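Work and Automation, Unit 6
Handout: Who does the work when the machine does the work?

Read before the seminar. The Bright reading is in the course folder. Bring your notes on the Plitstead case, which we began last time and will finish.

1. Where we left off

Last session ended on a claim from the company's own material: that the automation program at the Plitstead site would "free people for higher-value tasks." Several of you wrote this down as a finding. It is a sales line until somebody shows which people, which tasks, and what they were paid before and after. Treat it the way you would treat a claim that a diet plan frees you for a better body.

The facts we have are modest. Plitstead sorts, folds and packs rented textiles and soft equipment: towels, straps, covers, ropes with attachments. Before the program, 300 people worked on the floor in two shifts. The supplier, Illeo, offered a system called Gustero, which was meant to pick up mixed soft items, separate them and lay them out for packing. Management signed for it in December. The staff learned the name of the product from a slide.

2. Why soft things are hard

Most factory automation you have read about handles rigid parts. A metal bracket has the same shape at noon as it had in the morning. A towel doesn't. Neither does a rope, and a rope lying on a towel is worse again, for a machine has to find where one ends and the other begins, get hold of the right one, and leave the other alone.

People do this without looking. Ask a packer how she pulls a strap out of a pile and she will probably show you, get it right, and be unable to say what she did. The literature calls this tacit knowledge. It is a useful term, but be careful with it. Once a skill has been labeled tacit, it tends to fall off the pay scale, on the grounds that if it can't be written down it can't be much of a qualification. Then the same employer pays a great deal of money to have it recorded.

3. Demonstration as a job

Gustero was supposed to learn from examples. A worker takes a hand-held gripper, does the task with it over and over, and the recordings are used to train the machine. At Plitstead this became a job in its own right. The first plan called for 906 recorded demonstrations. The revised plan called for 2,176, and the reason given for the change was "variation in materials," meaning that the towels and ropes had gone on behaving like towels and ropes.

Consider what the worker is doing during a demonstration. Her own hand could finish the task faster. She is using a tool with two finger pads in place of ten fingers, so she must work in the way the machine will be able to work. Timing studies from her old job no longer apply. Neither does the piece rate, if there was one. She is slower on purpose, and somebody has to decide whether slow is now a skill or a fault.
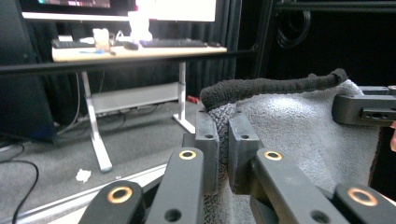 It pays the same and my wrist hurts more, one of the packers wrote on the comment sheet that went round after the first month. She added that the old job had at least let her talk to the person opposite, and that she would like to know what happens to her once the recordings are done.

I have read that sheet out every year since I got hold of it, and students usually want to treat the last part as an emotional remark. Read it as a contract question. What does happen to her? The agreement between Plitstead and Illeo says who owns the recordings. It says how long they may be kept. It has a page and a half on damage to the equipment. The people who made the recordings appear once, under "site resources."

4. Three things to separate

Discussions of this subject go wrong very quickly when the following are mixed together.

Replacement. A task that a person did is now done by a machine. This is what newspapers mean by automation. At Plitstead there was less of it than either side expected. The system could lay out single towels. With mixed loads it needed a person standing by, and that post was not in the original costings.

Displacement. The task remains but moves to somebody else, often somebody cheaper or out of sight. Part of the checking of recordings was sent off site. We don't know what those people earn. I asked, and was told it was a matter for the supplier.

Degradation. The task stays with the same person and gets worse: more monotonous, more closely measured, with less room to decide anything. This rarely shows up in employment statistics, and management reports at Plitstead did not mention it. The comment sheet is nearly all about it.

A given change can be all three at once for different people on the same shift.

5. The argument on the other side

You should be able to state it fairly. Packing soft goods is hard on the back and shoulders. Turnover at sites like this is high. If a machine took over the heavy part of the job, some people would be glad, and it would be odd for a course like this one to defend sore shoulders on principle. The Bright reading makes this case well. The author also argues that workers who train a system end up with a say in how it is used.

I would like to believe the second point. What I haven't found is a case where that say was written down anywhere. At Plitstead the demonstrators were invited to two feedback meetings. At the first they asked for a lighter gripper and a break every hour. At the second they were told the gripper was under review. The break was granted, unpaid. If that counts as a say, then the word is carrying less than the author needs it to.

Note too that the injury argument was made about the old job only. No assessment was done for the demonstration work before it started, although a repeated grip on a hand-held tool is hardly an unknown risk. The assessment came later, after complaints.

6. On numbers

Illeo's report gives a success rate for Gustero. I have left it out of this handout deliberately. The report doesn't say what a success was, whether a dropped item picked up again on the second try was included, or who decided. Until we have that, the figure can't be compared with a person's work, and once you have seen it you will find it hard to forget.

The same goes for "hours saved." Saved for whom? An hour taken out of packing and put into standing by a machine, clearing it and restarting it has been moved. Look for it in the maintenance line, in the overtime line, or in nobody's line at all, when people stay ten minutes past the end of the shift to clear a jam.

7. For the seminar

Please prepare short notes on these points. Half a page each is plenty.

a. Draft one clause for the Plitstead agreement that covers the demonstrators. It should be something a manager could sign and a worker could enforce. Avoid the word "appropriate."

b. Should a recorded demonstration be paid once, like a piece of work, or repeatedly, like a piece of music? Think about what would have to be measured in each case, and whether you would want to be the one measured.

c. Find one sentence in the Bright reading where "workers" could be replaced with "some workers" and the argument would change. Bring the page number.

d. If the system had worked exactly as Illeo promised, would your view of the case be different? Some of you will say no. Be ready to explain what, in that event, you are objecting to.

Written work for this unit is due at noon two weeks after the seminar. Late work goes in the box outside the office and will be read when I get to it. The comment sheets are not to be copied or posted anywhere. They were given to me on that condition, and a few of the people who filled them in still work at the site.

Next unit: scheduling software. Start keeping a record now of every time your own hours are changed by a message, if you have a job that does this.

Contact: department office, weekdays 9 a.m. to 4 p.m. | © Work and Automation course materials, for enrolled students | Back to top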